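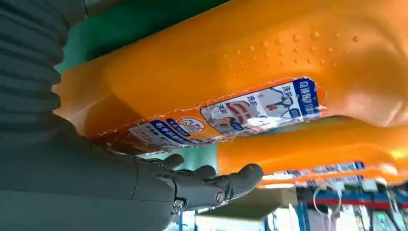 Leandro Arrieta
Sorts and packs, writes here when there's time

4 min read

I spent most of this week at a packing table with orange bottles on it. They are plastic, bright orange, with clear caps and a printed label on the side. I had handled a lot of them before and never paid much attention to the bottle itself, so I'm writing down what I noticed while it's fresh.

The first thing is the grip. The big bottle has a patch of small raised dots molded into the orange plastic, laid out in a diagonal grid. I like a textured bottle. I pack in thin cotton gloves when the boxes are dusty, and smooth plastic slides in cotton. With dots I can pick a bottle up by the body with one hand and keep the other on the box flap.

The second thing is that I lay bottles down. Milagros Lozano taught me to pack at Halance, where everything stood upright in dividers, and for a long time I did it that way at home too. Standing bottles look tidy until someone bumps the table. One goes, it takes the next one with it, and then you are on your knees under the shelving. A bottle on its side has already fallen over. If the table is level it mostly stays where you put it.

We had an order of 600 to get out in August last year, and I stood every one of them up. I lost a good part of a morning to picking up. After that I changed over.
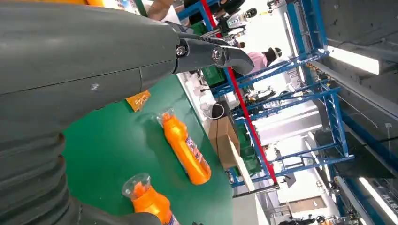
Color matters more at a table than I used to think. My own bench at home is covered in brown paper, and cardboard disappears on it, along with tape rolls, string and anything else in the same family. I have lost the same box knife on it more than once. Orange on a green top is easy to find from across the room, and even something as small as that orange packet near the edge shows up right away. I've been looking for a green mat for my bench ever since. Rasik had one listed for $21, but it was too narrow. I may end up painting the board.

The other habit I've been trying to keep is one kind of thing per surface. Bottles get the table. Flat boxes get the shelf. Paperwork goes anywhere else. It breaks down by the middle of the day, usually because I put my coffee down, and after that the pens come over, and then an invoice. Tipene McKinnon clears his whole table at lunch, every day, down to the surface. I tried it for a week and it does help, but it takes me about 2 minutes more than I want to give it when I'm hungry.

Caps next. I used to lay bottles down any old way. Now I think about which way the caps point before I start a box, and I turn the bottles on the table so they match. For a box with two rows I want the caps of both rows facing the middle, with a folded sheet of paper between them. The bases go against the cardboard. A base can take a knock from outside and a cap is more likely to crack or work loose.

On labels, I try to get them facing up. It makes checking a box quicker, and Severino Benítez at Marín, who opens a lot of what I send, has told me he can check a whole layer without lifting anything if the labels are up. A round bottle will roll off its label if you let it. I turn it back with a finger and put the next one against it.

Tape is the last thing. I mark out an area on a table with tape if I'm going to be there longer than a day. It doesn't have to be neat. Bottles inside the tape still need doing, bottles outside are done, and I can walk off and come back without asking myself where I was. Yellow is a good color for it on green.

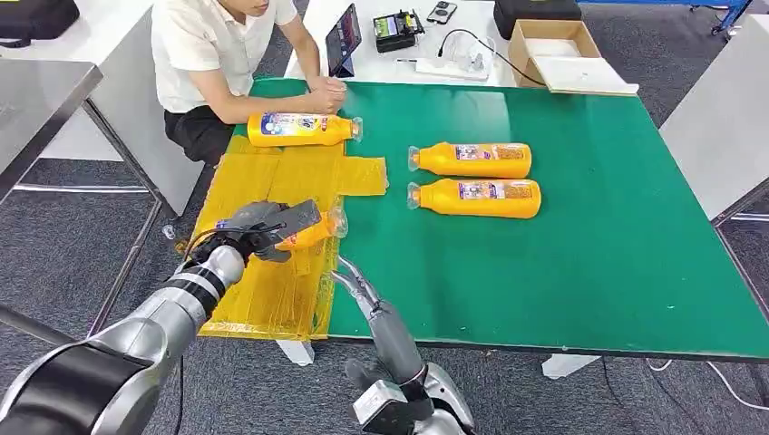 What I'm changing at home

The brown paper is coming off the bench this weekend. I'm going to try a plain green top, paint or mat, whichever I can get cheaper, and run a line of yellow tape down the left third.

I'm also getting rid of the upright dividers. I have a stack of them from Ballus that I kept in case. Zulkifli Menon wants them for jars, and he can have them all if he picks them up.

Last, I want to see if paper between the caps is enough or if I should go back to card. Paper is cheaper and folds to whatever size the gap is. Card stays put better. I'll do the next few boxes half and half and write up how they arrive.

Contact | © 2019 Leandro Arrieta | Back to top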